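Search articles Go

The town that keeps its old computers going

April 1, 2023
By Staff Writer

Melthorpe has one traffic light, two hardware stores and a repair shop on Watkins Street that has outlasted both of the chains that used to sell computers out by the highway. People bring in desktops that are ten or twelve years old and ask to have them fixed. Most of the time they get them back.

The habit started with the school district. One August it cleared out 400 desktops and offered them to families for $50 each. They were gone before classes began. Many are still in use, and the town has become used to the idea that a computer is something you repair, like a mower.

Prices help. A replacement power supply runs $50 at the shop, and a full cleaning with a new drive comes to $105. A new machine with a decent screen starts near the $800 mark at the Ganato store in the next county, and that is a 40-minute drive each way.

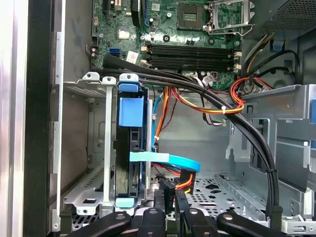
A desktop tower with the side off, showing the motherboard and an empty processor socket.

Parts are the harder question. Older memory is easy to find, but boards are getting scarce, and a dead one usually means the whole computer is stripped. The shop keeps the drives, fans and cables. The steel goes to the scrap yard in Wadivdale, which pays by the pound – not much, but it covers the gas.

Software wears out too. A machine that runs fine may stop getting security updates, and at that point the owner has to switch to a free system or keep it off the internet. Some residents use theirs only for letters and tax records. One farm outside town has a tower in the barn that does nothing but print feed labels.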